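Hadard Textile Care to open repair and rewear centre in Dritden

Saturday, June 7, 2025

Hadard Textile Care has announced that it will open a repair and rewear centre at the former Mellor dye works in Dritden, bringing clothing repair, alteration and resale together on one site. The centre will employ 60 people when fully staffed and will serve households, schools and workwear customers across the district.

The company signed a lease on the ground floor and first floor of the building in May. Fitting out is under way, and the public counter is expected to open in the autumn. Recruitment for sewing machinists, finishers and counter staff has begun, with training places set aside for applicants who have no previous experience in the trade.

Hadard has carried out contract repairs for uniform suppliers for many years from its existing workshop in Tristell. Demand from individual customers has grown to the point where the Tristell workshop can no longer accept walk-in work on most days, and the waiting time for a simple zip replacement has at times reached 9 weeks. The new centre is intended to bring that waiting time down and to return the Tristell site to contract work only.

"People want to keep the clothes they already own, and they have told us plainly that the wait is too long," said a spokesperson for Hadard Textile Care. "Dritden gives us the room to do the work properly and a front door that customers can walk through."

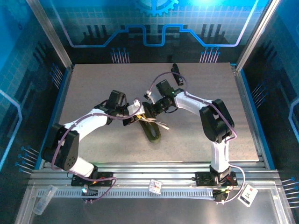

Services at the public counter will include hemming, patching, darning, relining, button and zip replacement, and the re-proofing of outdoor jackets. Prices will be displayed at the counter and published on the company's website before opening. Customers will receive a written estimate for any repair not on the standard list, and no work will begin until the estimate has been accepted.

A separate area on the first floor will handle school uniform. Under an arrangement now being discussed with schools in the district, families will be able to hand in outgrown items in good condition and receive credit towards others in the next size. Items will be washed, checked and mended where needed before going back on the rail. Hadard expects to have 100 rail places for uniform at opening – enough for blazers, skirts, trousers and winter coats to be shown by size.

Garments that cannot be sold or mended will be sorted by fibre. Wool and cotton will be sent for recycling, while buttons, buckles and sound zips will be removed and kept for use in later repairs. The company will publish the weight of material handled under each heading once a year.

The Mellor building has stood without a tenant on its lower floors since the dye works closed. Its tall north-facing windows, which were put in so that colours could be matched by daylight, will be kept and repaired as part of the works. The original loading bay on the canal side will become the delivery entrance, so that vans do not need to stop on the main street. Level access will be provided from the street to the counter, and a lift will connect the two floors.

Evening classes in basic mending will be held in a teaching room beside the counter. The first programme covers hand stitching, darning and the care of a domestic sewing machine, and will offer 104 places in the opening year. Fees will be kept to the cost of materials for anyone in full-time education or in receipt of benefits. Participants are welcome to bring their own garments and machines.

"The skills involved are not difficult to begin, but fewer people now learn them at home," the spokesperson added. "We would be pleased to see customers carry out the small jobs themselves and bring us the harder ones."

Customers with repairs already booked at Tristell do not need to take any action. All existing bookings will be completed there at the price agreed – including those with collection dates that fall after the new counter opens. Contract customers will keep their present account contacts and collection days.

Applications for posts at the Dritden centre may be made through the careers page of the company's website or in person at the Tristell workshop during normal opening hours. Details of the evening classes, including dates and booking arrangements, will be issued later in the summer.

About Hadard Textile Care

Hadard Textile Care repairs, alters and maintains clothing and workwear for public and trade customers. Its head office and main workshop are in Tristell.

Media enquiries should be addressed to the press office at Hadard Textile Care, Tristell.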